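Forum > Tableware and Small Pottery > Cups and Mugs

Thick square cup, no handle: keep it or give it away?

Started by baltazar_c, September 2023

baltazar_c
Good evening to all. English is my third language, so please excuse if some words are strange.

I have a question about a small cup, a little bit square, cream color. It has thick walls and no mark under the base. I bought it in June from a woman who was closing her shop, together with a Minami teapot that I wanted much more than the cup. She told me the cup is "from the same time", but she did not say from which maker.

My problem is the drinking. The corners are soft, but I never know where to put my mouth. When I drink from the flat side, the tea goes to both corners and then on my chin. Is this normal for such cups, or do I do something wrong?
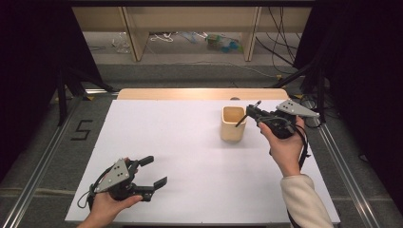
Which part of a square cup should you drink from? The corner, because it guides the liquid into one narrow stream.

I found this answer in an old booklet from Grundow which came with another set. But my wife says the corner feels like drinking from a milk jug. So I would like to hear from people who use such cups every day.

Baltazar Contreras

tealeaf_oma
Welcome, Baltazar. The booklet is right. I have used square cups for many years and I always drink from the corner. You must fill it less than a round one, that is all. Leave a finger of space under the rim and tip it slowly. Your wife will get used to it.

kilnside
I don't agree with the corner. It depends on how thick the rim is. With a thin rim, yes, the corner works well. With thick walls you get a wide lump of clay against your lip and the liquid comes late, and then all at once. I make cups as a hobby, and I stopped making square ones for this reason. People bought them, said they were beautiful, and put pencils inside.

tealeaf_oma
kilnside, pencils are also a good use! But my own cups are thick and I have no trouble. Maybe your corners were too sharp.

kilnside
Maybe. They were my first ones and I was not careful with the inside of the corner. If the inside is rounded and the outside is more straight, it pours better. Baltazar, can you feel with a finger if the inside is rounder than the outside?

baltazar_c
I tried it now. Yes, the inside is rounder. I drank two cups of green tea from the corner, very slowly, and my shirt is clean. So tealeaf_oma has a point. But the thick rim I also notice, so kilnside has a point too.

morrow_lane
Are you sure it is a tea cup? From your picture I can't decide if it is glazed ceramic or finished wood. Fullari had a small desk set with a cup of nearly this shape, and that one was for brushes.

baltazar_c
It is ceramic, I am sure, because it is heavy and it rings a little when I tap it with a spoon. I understand that the photo does not say this so clearly. About the brushes I did not think. How much water did the Fullari cup hold?

morrow_lane
I don't have it anymore, so I can't measure. Roughly 200 ml, from memory. Please don't trust me too much on this.

baltazar_c
I measured mine with the kitchen scale. It is less than that, even when I fill it to the top. So probably it is another cup.

jurnent_fan31
I would sell it. Without a mark it will never match anything, and the Jurnent cups with the round base cost very little now. They stack, they go in the dishwasher, and you can drink from any side.

tealeaf_oma
Why must it match? He has one teapot and one cup, this is enough for one person.

jurnent_fan31
He has a wife.

baltazar_c
My wife has her own mug, very big, with a handle, and she does not want to change it for anything. So one cup is fine for us. I will keep it for the afternoon tea. If somebody finds out who made it, please write here, I get the notifications. And kilnside, if you ever make a square one again with a thinner rim, I would like to see it.

kilnside
I still have some clay left from summer. I will try one and post it in the pottery section.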